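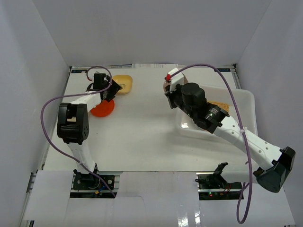

# Tomley or Zetavdale village for a non-skier?

**pinecone_dee** - 22/12/2018

Hi all, long time reader. My husband and our two teenagers ski, I don't (bad knee, and I was never any good anyway). We're booking a week in the Zetavdale area in late winter and I'm stuck between a condo right in the ski village and a place down in Tomley, which looks cheaper and has an actual main street. The kids want to walk out the door and be on the lift. I want a coffee shop and somewhere to wander without hearing ski boots clomp by at eight in the morning. We won't have a car unless we really need one. Has anyone here stayed in both?

---

**gravelroadgus**

Stay up in the village. We did Tomley once with kids and the mornings wore us out. Everybody's gear has to get on the bus, somebody forgets a glove, you wait for the next bus. In the village ours could come back for lunch by themselves and we saved a bundle on food. There are a couple of coffee places by the ticket windows and they're perfectly fine.

---

**Marnie_on_foot**

I'm the non-skier in my family too, so I'm going to argue with Gus here! The village is pretty for one afternoon. After that you've seen the fire pit and the two sweatshirt stores and you're back in the condo doing puzzles. Tomley has the library, the bakery, a little movie house, and the river path, which they pack down so you can walk it in regular boots. I was out every day and my knees aren't great either.

The bus was easy when we went. Route 17 stops across from the bakery and drops you at the base.

---

**gravelroadgus**

Easy if you're carrying a book, Marnie. Try it with four pairs of skis on a powder morning when it's standing room only.

---

**Marnie_on_foot**

Get a locker at the base! Ours had room for everybody's skis and boots, and the kids rode the bus in sneakers like normal people.

---

**stillwaxing**

Lockers sell out for the busy weeks, so call before you book the condo and find out what they have left.

Also, whoever told you village condos are all "steps from the lift" has never walked from the Sandoval buildings in ski boots. We had unit 2155 and it's a long hallway, an elevator, a parking lot, and then a hill. Nice place, great kitchen, I'd go back. But look at the map and don't go by the listing.

---

**pinecone_dee**

Oh no, Sandoval is the one we had saved! Is the hill bad when it's icy? That's my main worry with the knee.

---

**stillwaxing**

They sand it, but I'd wear those pull-on cleats. The lower door by the mailboxes lets you skip the worst part. Ask for a unit on that end.

---

**Rutilio Quezada**

I've lived in Tomley 17 years, so take this as a local's bias. Both towns are good. What I'd look at is the evening. My wife and I go up to the village for dinner a couple times a winter and it's hard to get a table, and you pay for the view. Down here you can walk into Stomomico on most nights and get a bowl of green chile stew and be home early. They're closed for most of October but that won't matter to you.

One correction for Marnie: the 17 doesn't stop at the bakery now. They moved it over to the post office this fall, 2 blocks east. Same bus, same price (free).

---

**Marnie_on_foot**

Thanks Rutilio, good to know. Is the movie house still going?

---

**Rutilio Quezada**

It is, but weekends only.

---

**kettle_pond**

We split it one year - three nights up top, four in Tomley. Packing up in the middle was a pain and I wouldn't do it with teenagers, but I did get a real feel for both. If I had to pick one for a whole week I'd pick Tomley. My sister would say the village, and she skis every minute the lifts are turning.

---

**gravelroadgus**

Your sister is right.

---

**pinecone_dee**

Ha! OK, I read this whole thread out loud at dinner. The kids are still voting village, my husband says he doesn't care as long as there's a hot tub. I think I'm leaning Tomley if I can get a locker. Going to call tomorrow. Rutilio, is the river path OK after dark or should I stick to daytime?

---

**Rutilio Quezada**

Lit as far as the footbridge. Past that bring a headlamp.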